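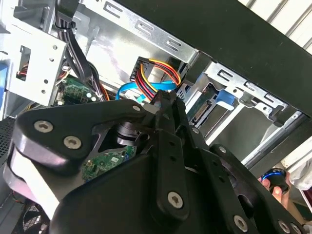
Pindine

Job queue for a handful of machines. You give it a folder of work, it splits the folder into batches, hands the batches out and collects what comes back. Written for the Holtton office, where we had a pile of elderly desktops and a lot of scanned paper to get through overnight. Works on other things too, as long as each job is one file in, one file out.

Status: in daily use, still rough. Config format changed in March, old files will be refused with a message telling you which line.

What you need

Linux on every machine. Python 3. A shared folder all of them can see (we use NFS, Samba is OK but slower on lots of small files). Same user name on every box, otherwise you get permission errors that look like something else entirely.

No database. No root needed after install.

Install

Unpack the archive somewhere on the shared folder. Run setup.sh once on the machine that will hand out the work, then join.sh on each of the others. join.sh asks for the address of the first machine and a passphrase. Passphrase can't have spaces in it at the moment, sorry, on the list.

Check with: pindine status

Every machine should be listed as idle. If one is missing, look at its clock first. More than a minute out and the head machine ignores it.

Running a job

pindine run --in scans --out text --cmd ocr.sh

The command gets two arguments, the input path and the output path. Exit 0 means done. Anything else and the file goes back in the queue, up to three tries, then it lands in failed/ with the last lines of output beside it.

Batch size is 8 by default. Bigger is better for tiny files. For long jobs set it to 1, or you'll have one machine grinding away at the end while the rest sit there.

Stopping: pindine stop lets the current batches finish. pindine stop --now doesn't. Half written output gets cleaned up on the next start, not before, so dont copy the output folder straight after a hard stop.

Adding and replacing machines

You can join a machine while a job is running, it picks up work at the next batch. Taking one out: pindine leave, on that machine. If it died and can't run anything, use pindine forget NAME on the head.

Swapped the board or network card? Run join.sh again. The machine id is made from the network address, so after a swap the head thinks it's a stranger and the old entry hangs about until you forget it.

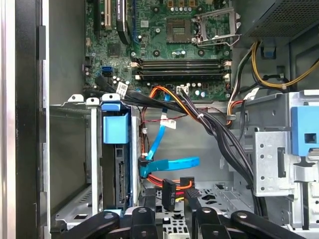 Tower with the lid off, CPU socket and memory slots empty.

Memory: each worker process wants 262 MB before your own command uses anything. Set workers in pindine.conf to suit the smallest machine, or give each host its own line.

Test set

The tests/ folder has 615 small text files and a dummy command that fails on purpose for 88 of them. A clean run should leave exactly those in failed/ and the rest in out/. Takes a few minutes on the Holtton boxes.

Known problems

Status screen flickers in narrow terminals.
File names with a newline in them break the queue. Rename them.
If the shared folder fills up, workers retry forever and the log gets enormous. Keep an eye on it.
The Fudano scheduler plugin is out of date and won't load with this version. Use the older branch if you need it.
Baumgart export writes its header twice when the job is resumed. Delete the secound one by hand for now.

Bugs

Send the output of pindine status --full and the last log from the head machine. Patches welcome, please run the tests first.

Licence

MIT, see LICENCE.txt. The test files are ours, same terms.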